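Checking a Micrometer Before a Production Run

A micrometer that reads two ten-thousandths high will pass bad parts all shift. The check takes less than ten minutes and needs no special training. These steps are for a standard 0 to 1 inch outside micrometer, but larger sizes work the same way with a setting standard in place of closed anvils.

What you need

A set of gage blocks with a current certificate
Lint-free wipes and isopropyl alcohol
The spanner wrench that came with the micrometer
Your shop's check sheet

Step 1. Let everything reach the same temperature

Put the micrometer and the blocks on the same surface plate and leave them alone for an hour. If you came in at 6 a.m. on Monday and the heat was off all weekend, give it longer. Handle the blocks with gloves or tongs once they have settled.

Step 2. Clean the faces

Close the micrometer lightly on a clean wipe and pull the wipe out. Do this twice. Open the spindle and look at both faces under a lamp. A nick on the edge of the anvil can hold the faces apart, and a micrometer with a nick goes to the repair bench.

Step 3. Check zero

Bring the faces together using the ratchet, three clicks, at the same speed you would use on a part. Read the thimble. Repeat five times. If the readings wander by more than one ten-thousandth, clean again before you touch the sleeve.

Step 4. Adjust if needed

Lock the spindle. Fit the spanner into the hole in the sleeve and turn it until the zero line matches the thimble. Small moves are best — the sleeve tends to jump when it breaks loose. Unlock and repeat Step 3.

Step 5. Check along the travel

Zero alone says nothing about the screw. Measure at least four blocks spread over the range, and pick sizes that stop the thimble at different points in its rotation. Write down each reading as you take it, including the ones you don't like.

Step 6. Record and label

Enter the tool number, the block set number and your initials. We recheck every 100 parts on tight work and every shift on the rest. At the Zerberg plant the interval is 32 parts on ground shafts, and the sheet has 16 lines, so one page covers a little over 500 pieces.

If a tool fails a recheck, hold everything made after its last good check — even parts already boxed — and measure them again with a different micrometer. 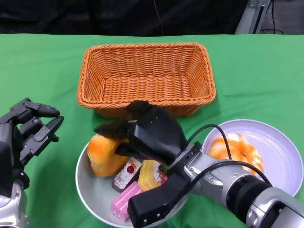

Madhu Nigam wrote in to ask whether the ratchet matters that much, as her shop had always gone by feel. After reading Step 3 she had two inspectors measure the same block both ways, and their readings by feel were three ten-thousandths apart. With the ratchet they agreed. She would still like to see a section on friction thimbles, which most of her newer tools have.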